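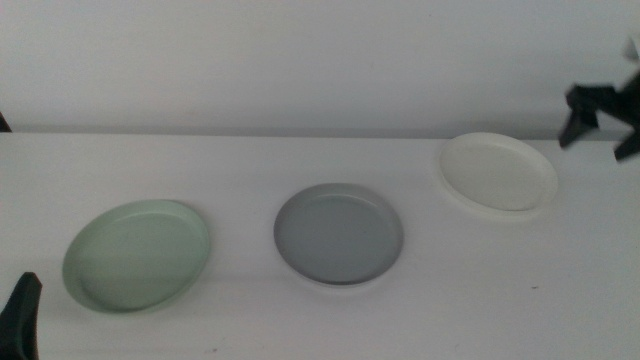
Friday, route bench, April

Third go at the motorcycle trip plan. Stincombe to Clenau the long way, over the Maillard pass, 1494 km on the current track file. Last week's version was shorter and went through a lake.

Fixed this morning:
- Split the Clenau leg in 2. The old one assumed eleven hours in the saddle and no lunch, which I suspect was drawn up by someone in a car.
- Moved the fuel stop to the near side of the pass. The far side pump keeps hours known only to itself.
- Deleted the "scenic alternative." It is a quarry.

Reloaded the whole thing on the Foltis nav unit and let it recalculate. It took 32 minutes and then proposed a ferry. There is no ferry. Turned off "prefer water crossings," a setting I have no memory of turning on, and it behaved.
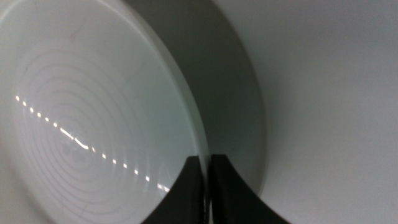

Second run came out clean apart from the waypoint names, which the unit chops at eight letters, so we now have two stops called MAILLARD. I've renamed them MAIL UP and MAIL DN. Please don't improve on this.

Pannier weights still to do. The left one is heavier every time I check and the culprit is the tool roll, so either the tools move or the stove does. I'd vote stove. Whoever packed three tire levers can carry the third in their jacket.

Still open: pass may not be clear of snow by the time we go. Ring the road office Monday, before ten, when they pick up.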